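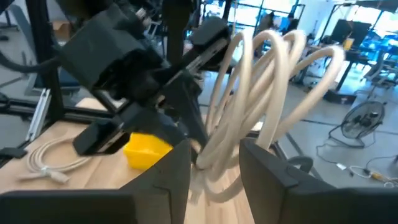

The Bremel District Waste Authority will accept household cables, chargers and small electrical items at 14 public counters beginning in September, under a service agreement approved by the authority's board. Residents have until now been asked to take such items to the main recycling yard on the Flutow road, where they were handled together with large appliances. Under the new arrangement, cables will be received separately and may be of any length. A long cream-white cable gathered into wide loops, with its lower strands left hanging, can be handed in at the same counter as a short phone lead, although staff will ask that anything of that size be tied before it is placed in the container.

4 min read

Filed under: Waste & Recycling / District Services

The counters will be located in public libraries, district service offices and the reception area of the Bremel indoor pool. Each will be open during the normal hours of the building in which it stands. No appointment or proof of address is required, and there is no charge to residents. Businesses, including sole traders working from home, must continue to use the weighbridge entrance at the recycling yard and will be invoiced at the current commercial rate.

The authority opened the service for trial at two libraries last winter. According to the trial report, residents made 3,000 separate visits to the two sites, a figure well above the estimate used when the staffing plan was drawn up. Most visitors brought fewer than a dozen items. Power leads, television cables, printer cables and old telephone extensions made up the greater part of the material, followed by chargers for devices no longer in use. The report also recorded a number of items that could not be accepted, among them light bulbs, paint tins and a car battery.

"Many households have a drawer or a box of this material and have kept it for years," said Vaida Dambrauskienė, head of collection services at the authority. "It is small, it does not smell, and there has been no convenient place to take it. The trial told us that people will bring it in if the counter is on a route they already travel."

Cables placed in general household waste are currently lost to recycling. They also cause stoppages at the sorting hall, where long leads wrap around the rotating screens and must be cut away by hand while the line is shut down. The authority's operations report lists cable removal among the most frequent causes of unplanned stops in the past year, together with garden hose and plastic strapping.

Material from the counters will be picked up by Trandport, the haulage contractor that already serves the district's glass banks. The company will visit each counter once a week, with a second weekly visit to the Bremel central library. Full containers will be weighed on arrival at the recycling yard and sent on to the Sproģis processing works, where copper and other metals are separated from the outer covering. Income from the sale of recovered metal will be credited to the collection budget and reported in the authority's annual accounts. 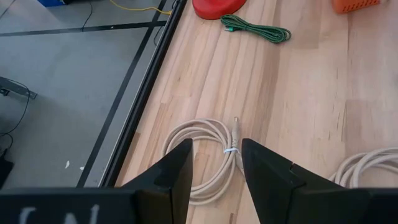

A coiled beige cable secured with a small white cable tie.

Residents are asked to follow the guidance below when preparing items.

Cables should be coiled and tied. String, tape, a rubber band or a cable tie is acceptable. Plugs should be left in place. Cables that are cut, frayed or missing a connector will be accepted in the same way as intact ones. Batteries must be removed wherever this can be done without tools and placed in the battery tube beside the counter. Items with a battery that cannot be removed should be given to a member of staff and not dropped into the container. Phones, tablets and computers will be accepted at the district service offices only, where a locked cabinet is provided. The authority does not erase data and advises residents to do so before their visit.

Items longer than the container opening, which is the width of a standard letterbox tray, should be taken to the yard. This applies in particular to outdoor extension reels and to cable still mounted in trunking.

Working items will not be returned or passed on at the counters. The authority considered a proposal to set aside usable leads for reuse, but decided against it for the first year on the grounds that testing would require qualified staff at every site. The proposal will be examined again when the agreement is reviewed. Residents who wish to give away cables in good working order may continue to use the reuse shop at the Flutow road yard, where electrical goods are tested before sale.

The cost of the new service is met in part by ending the twice-yearly small electricals round, under which a vehicle stopped at fixed points in the outlying villages. Attendance at the round had fallen for four years in succession. Several village councils objected to its removal during the consultation period and noted that some residents do not drive. In response, the authority has agreed that the mobile library will carry a small container on its regular route. Drivers will accept cables and chargers but will not be able to take larger items.

"The mobile library is already known to these residents and stops close to their homes," Dambrauskienė said. "We will look at the weights from that route separately, and if the container proves too small we will replace it."

A list of counters and opening hours will be sent to every household with the autumn collection calendar. Copies in large print may be requested from any district service office. Schools and residents' associations that wish to hold a one-time collection may borrow containers from the authority, subject to availability, and should apply in writing at least two weeks in advance.

The collection agreement will be reviewed after its first full year of operation. Results will be presented at an open meeting of the board, and the report will be placed in the district's public records.

Home News Collections Recycling Yard Board Papers Contact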